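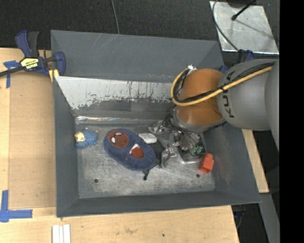

Redgate admissions re-score, notebook, January

Monday, 9:40

Picking up from the short-answer pilot. Question is still whether dropping test scores from the first-read index changes who gets a second read, or only shuffles the order inside the same pool. The Redgate file has 118 applications, all with transcript, counselor form and at least one writing sample. Scores present for most, blank for the rest. Blanks were coded as zero in the old export. Fixed that before doing anything else. They are now missing, and the index reweights over whatever is left.

Weights as run:
Old index: test 40, GPA 40, everything else 20.
New index: GPA 30, course rigor 30, writing 25, counselor form 15.

Course rigor is scored against what the high school offers, using the Nijs school profile table. A student who took both of the advanced courses available gets the same credit as one who took most of a long list. Profile table is two years old for the rural schools. Leave it for now, note it in the write-up.

11:15

First pass done. Cutoff for second read set at the top 70 under each index. Overlap is high, as expected, but 11 applications move in under the new index and the same number move out. Read all of the ones moving in. Common pattern is strong grades in a small course catalog with a middling test score or none. The ones moving out are harder to summarize. Several have high scores and uneven grades, and a couple are only a hair under the line.

GPA still needs work. Weighted and unweighted averages are mixed in the same column. Jindus export flags which is which, Fandau export does not. Recomputed from transcripts wherever the flag was missing. Slow, but the guess-by-range method misfiled anything between 3.8 and 4.0 and I don't trust it.

1:30

Reader agreement on writing samples. Two readers per sample, 1 to 6 scale. Exact agreement is poor in the middle of the scale, fine at the ends. Treating a gap of 2 or more as a third-read trigger. Anchor papers for 3 and 4 are too similar; need replacements before the next batch goes out.

Counselor form: the "compared with classmates" item is close to useless. Nearly everyone is in the top box. Zeroing it out moves almost nothing, so it goes. The free-text part stays but is not scored.

3:50

Reran with the corrected GPA column. One application drops back below the cutoff, another replaces it. Net count unchanged. Saved as run C; runs A and B kept but marked superseded.

To do:
Ask Fandau for the GPA flag in the export
Updated school profiles from Nijs
New anchors for 3 and 4
Rerun with rigor at 20 and writing at 35
Check fee-waiver status for the group moving out, not done for either group yet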